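Search this course
Enter keywords Go

Home | Syllabus | Notes | Labs | Problem sets | Contact

Unit 7 notes: When the fingers close on the wrong thing
Instructor: Mingxuan Tan
Posted March 27, 2021

Welcome back! Today is my favorite unit of the whole course, the one where a robot does everything it was told and still gets it wrong. We'll work through the Drostine cell fault in detail. Please have your printout of the event log with you, and a pencil, because you'll be marking it up.

1. The setup

Drostine is our name for the pick-and-place exercise you met in Lab 4. An arm reaches into an open box, closes its fingers on a part, lifts, and carries the part to a drop point. The controller keeps a running number called grip width, which is simply how far apart the fingers are. If the width stops shrinking before the fingers meet, the controller decides it is holding something. Short, sensible, and for 600 cycles it worked beautifully.

2. What happened at cycle 639

The arm went down into the box a little off center. One finger ended up on the outside of the part and the other on the far side of the box wall. The fingers closed, the width stopped shrinking, and the controller reported a good grip. Then it lifted! The box came up with the hand, tipped, and the arm tried to swing through its normal path with a load nobody had planned for. The force limit tripped at 90 newtons and the arm stopped where it was.

Look at your log and circle the line GRIP OK. Every value on that line is correct. The width really had stopped. What the line can't tell you is which object stopped it, and I love this example because you can stare at perfectly honest numbers for an hour and miss that.

3. The same reach in simulation

For the lab you'll use the Podcombe tabletop world. There are two white arms in it, and you will be driving the nearer one, whose fingers go down inside the dark open-topped box. The red mug, the black book and the yellow and silvery mug are all fair game for collision checks, so leave them switched on in your settings. 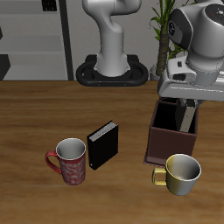

Why didn't the force limit stop the arm before the box left the table?

The limit was set for collisions at travel speed, and a slow vertical lift of a light box never came close to it. Only when the arm began to swing did the load on the wrist climb high enough to trip it.

4. Finding the root cause

Resist the urge to write "bad approach position" and go home. The off-center approach started things, sure, but go one step back and you find the calibration from Reuter (the camera routine from Unit 3) had been run before the box was moved to its new fixture. Go back once more and you find there was no step in the changeover sheet that asked for a new calibration. Now we have something we can fix!

Write your chain on paper, with evidence next to each link. If a link has no evidence, put a question mark there and leave it. A question mark is a perfectly good answer in a fault report.

5. Fixes to compare in lab

Expected width check. The controller knows the part, so it can compare the final width with the width that part should give. Allow 2 mm either way to start, then tune it.

Small test lift. Raise the hand a little, pause, and read the wrist force. A box plus a part weighs more than a part. Notice that this costs time on every cycle, and work out how much.

Clearance check before descent. Compare the planned finger positions with the box walls and refuse to go down if they overlap.

Try each fix alone first, then in pairs. Some pairs are much better than you'd guess.

6. Recovery, and please read this twice

After a force stop on the real cell, the arm may still be gripping. Don't reach in. Press the emergency stop, confirm the status light, and call the lab supervisor before anyone opens the fingers. A held box can drop or spring sideways when the grip lets go. In simulation you can reset as often as you like, so get your mistakes in there.

For next time: read the Prolska conveyor report, sections on sensors and restart, and bring your fault chain.

Comments

jlw_mech: Is the width tolerance measured per finger or total opening?

M. Tan: Total opening. Good catch, I'll add it to the lab sheet.

robin.k: The test lift plus the width check caught every bad grip I could come up with. Clearance check alone missed the ones where the part was leaning on the wall.

pasha22: My log printout stops one line before GRIP OK, can someone post the rest?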